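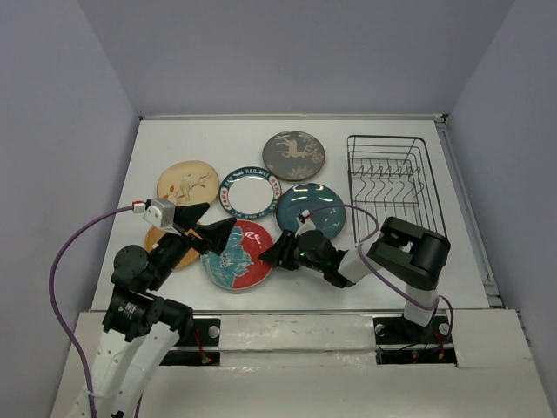

Six plates and the black wire rack, on the white table.

Review: Barier wire dish rack, black
Reviewed by Sena Korletey, 31 August 2024

I bought this rack in April, after the old plastic one became yellow and a corner of it broke. I have used it for several months now, so I think I can give a fair opinion. English is my third language, please forgive me if some sentence sounds stiff.

First, who I am as a user. I do not own a dishwasher. I also do not own a matching set of plates. I collect single plates from markets and second-hand shops, and every one has its own shape, thickness and rim. My favourite is the dark grey one with the pale deer and the blossoms. The cream one with the small bird on a branch is not perfectly round, and this matters for a rack more than you would think. There is also a glossy dark teal one, which shows every water mark and so is a very strict judge of how well things dry.

The rack came in a flat box from the Laltell shop. It needed no tools. The instruction sheet has only drawings, and the second drawing shows the feet from a strange direction, so I put two of them on backwards and had to start again. It took me less time than making tea, even with this mistake.

What I like is how the plates stand. The wires are close enough that a normal dinner plate does not fall onto its neighbour. The cream plate with the uneven edge leans a little to one side but it stays. The plate with the wide teal rim and the red and white parts is the heaviest I have, and it stands well if I put it at the end. In the middle it pushes the lighter ones, so I learned to load the heavy one first.

The black coating is smooth and I did not see any scratches from it on my glazes. I checked carefully, because the red and turquoise plate with the big flower was a gift from Dzifa Agbenyega and I would be very sorry to damage it.

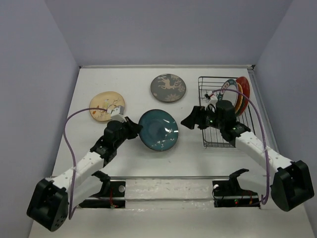 Drying is good but not excellent. Air passes easily between the plates, and if I wash after dinner they are dry in the morning. The lowest part of the rim, where it touches the wire, keeps a drop of water. On the orange-tan plate with the patterned rim you do not notice it. On the glossy teal one you do, and I wipe it with a cloth before I put it in the cupboard.

Now the things I do not like. There is no tray in the box. On my white table this means a towel under the rack, and the towel must be changed often, or it begins to smell. Laltell sells a tray separately, but it is a little too long, and my neighbour Ismail Ait Ali, who bought it, had to return it. I use a baking sheet now. It is ugly and it works.

The second problem is bowls. Small bowls slip down between the wires, and deep ones take the place of three plates. If your family eats a lot of soup, please look at the Lutuler rack instead. I borrowed that one from Kojo Sarpong for two weeks. It has wider spaces and a separate part for cups, but my thin plates were moving in it each time I touched the table, and I gave it back without regret.

Cleaning: warm water, a little vinegar, an old toothbrush for the corners where the wires cross. I do it every 2 weeks. So far there is no rust. I will write again if this changes, as one comment on the shop page complains of brown spots after a year.

For plates only, I would buy it again. For a mixed kitchen with many bowls, I would not.

Good: stable, gentle on glaze, quick to put together
Less good: no tray, poor for bowls, unclear drawing for the feet
My rating: four out of five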